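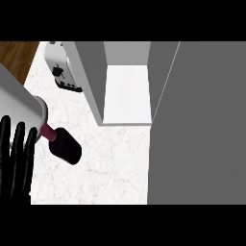

Skenton, January 29, 2026

Ticket 363: bottle-to-cabinet task, demonstrations rejected by the exporter
Component: simulation, kitchen set, marble counter layout
Severity: medium
Status: closed, one follow-up open

Reported problem

Batch 2 of the bottle task was recorded on the Brandell workstation and sent through the Dosero exporter overnight. The batch holds 300 demonstrations. The exporter refused 124 of them with the same message:

object_state: bottle_01 quaternion discontinuity, episode dropped

The remainder went through. Batch 1 used the same kitchen and the same hand and gave no rejections. The training job was put on hold, as the surviving episodes lean heavily towards starts with the bottle upright and would give a poor spread.

Expected: every episode the operator marked as good is exported.
Seen: episodes that begin with the bottle lying on its side are dropped.

Setup

Start state for the failing group is bottle on its side on the counter, neck towards the forearm, hand beside it with a narrow gap to the nearest finger. Toaster at the back of the counter, cabinet compartment open. Teleoperation by glove, right hand only. Physics step and control rate unchanged from batch 1.

Log

09:10 Re-ran the exporter on one rejected episode with verbose output. The jump is reported at step 1, before any finger command. Ruled out operator error.

09:25 Replayed the same episode in the viewer. Nothing odd to look at. The bottle stays where it was put and the hand approaches normally. So the fault is in the recorded numbers and the physics is fine.

09:50 Suspected contact between finger and bottle at reset, given how close they start. Printed the contact list for the first ten steps. Bottle and counter only. No finger contacts. Dropped this line.

10:15 Suspected the marble counter. Its collision shape was swapped in May for a simpler one, and a small overlap could push the bottle up at reset. Measured the bottle height at steps 0 and 1: no change beyond solver noise. Dropped this too.

10:40 Dumped the raw orientation for steps 0 to 5. Step 0 has all four components with the opposite sign to step 1. The two values describe the same rotation. The exporter compares them component by component and sees a large change.

11:05 Looked for where the sign comes from. The reset script builds the lying pose from Euler angles and writes the result directly into step 0. From step 1 onwards the value is read back from the engine, which normalises to a positive first component. Upright starts happen to come out positive from the script, so they never trip the check. Batch 1 had upright starts only. That explains the clean run.

11:20 Checked ten rejected episodes by hand. Same pattern in all ten.

Cause

Two sources for one field. Step 0 is written by the reset script and later steps by the engine, with different sign conventions. The continuity check in the exporter does not treat q and -q as equal.

Fix

1. Reset script now sets the pose, steps the engine forward once with gravity off, and reads the orientation back before writing step 0.
2. Exporter flips the sign of any quaternion whose dot product with the previous one is negative, then runs the continuity check. The threshold itself is unchanged.
3. Added a test episode with the bottle lying down to the exporter's regression set.

Item 2 alone would have cleared the batch. Item 1 went in as well — other tools read the raw files and should not have to know about this.

Verification

12:30 Exported batch 2 again from the raw files. All episodes accepted. No re-recording needed.

12:45 Compared the upright episodes from the old and new exports. Identical apart from the timestamp in the header.

13:10 Started a short training run on the full batch to check that the loader accepts it. Loss curve has the usual shape. Run stopped by hand, full job put back in the queue.

Workaround for older checkouts

If you can't update the exporter, pass --skip-first 1. This discards step 0 of every episode. Do not raise the discontinuity threshold to get round the error. It will also let through episodes where the bottle really does jump, and those teach the policy nothing useful.

Follow-up (open)

The Long kitchen layout has its own copy of the reset script and has not been patched. It places pans and bowls and no bottles, but any object with a tilted start may be affected. Anyone recording there should export a single episode first and read the log before doing a full session.

Also noted while replaying, not part of this ticket: the viewer draws the black bands at top and bottom when the window is taller than the camera image. The bands are display only. They are not in the exported frames, so please don't add a crop step to the loader for them.

Change log entry: "Exporter: quaternion sign made continuous before check. Reset: initial orientation read back from engine. Refs 363."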